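Small update, typing this standing up

Posted Aug 24, 2021

OK so it's been a while. Kid started at the new school, work went nuts, the tomatoes all came in at once. You know how it goes. Quick catch-up on the decluttering thing, which a few of you asked about, and then I have to go pick up a prescription.

The rule was one room a week. I made it through 2 rooms and then hit the office closet and everything stopped. Eleven years of stuff in there. Tax folders. A box of chargers for phones I don't own anymore. Wedding cards. The old desktop computer, which I'd been moving from house to house since college like it was a family heirloom.

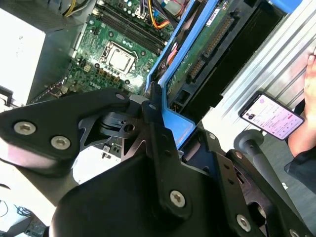
Photo: Zerouali Photo Library

Thing about old computers is you can't just put them on the curb here. I called the town, got transferred, got cut off, called back. They take electronics twice a year and the next one is in September. So it sits in the hallway till then and I bang my shin on it every morning. Fine.

What I did get rid of: 40 pounds of paper. Weighed it on the bathroom scale, holding the bag, then not holding the bag. The shredding place on the corner of Bikomitz charges by the box and the guy was very nice about the one that split open in his parking lot.

Then the recipes. This is where I got stuck for real. I had a whole accordion file of them, clipped out of magazines, half of them without the second page. Lemon bars with no oven temperature. A stew that just ends at "meanwhile." I've been putting the keepers into Zester (the recipe app, my sister in law got me onto it) and it's slow going but I kind of love it. Found my grandmother's handwriting on the back of a bank envelope. Pickled beets. That one's not going in any app, it's going on the fridge.

Also sold some things! The bread machine went in an hour. The treadmill took three weeks and I came down on the price twice. Total so far is $318, which I was going to put toward the vet bill and then spent most of on shelves. The shelves are for the closet. I know.

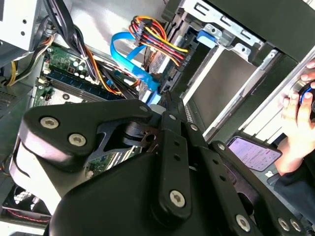 They're up now, anyway, and level, mostly. Top one leans a bit to the left so I put the light stuff there. Gift wrap, the good tablecloth, all the birthday candles I apparently buy every time I walk into a store. Counted on having one shelf left over for nothing at all, just empty, becuase I read that you're supposed to leave some breathing room. Lasted a day and a half. It has a fondue set on it.

Photos were the other big job. I've got a hard drive full from before the kids, and I finally copied everything over before the computer goes. Took the whole evening. 410 pictures from one beach trip, and most of them are of the same gull. Kept nine. Deleting went faster after a glass of wine, would recommend, but make the backup first and THEN pour.

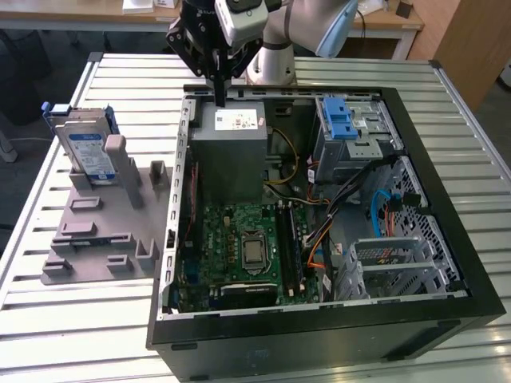 Desktop on its side, side panel off.

Next up is the kitchen and I'm dreading it. The spice drawer alone. There's a jar of something called Enance seasoning in there, a gift I think, no clue what it goes on, smells like celery and a little like pencils. If you've cooked with it tell me. I'm also looking for ideas on what to do with mugs, we have way to many and each one belongs to somebody who'll notice.

Pharmacy closes at six, gotta run. Will post the beet recipe when I can read the part where the vinegar got on it.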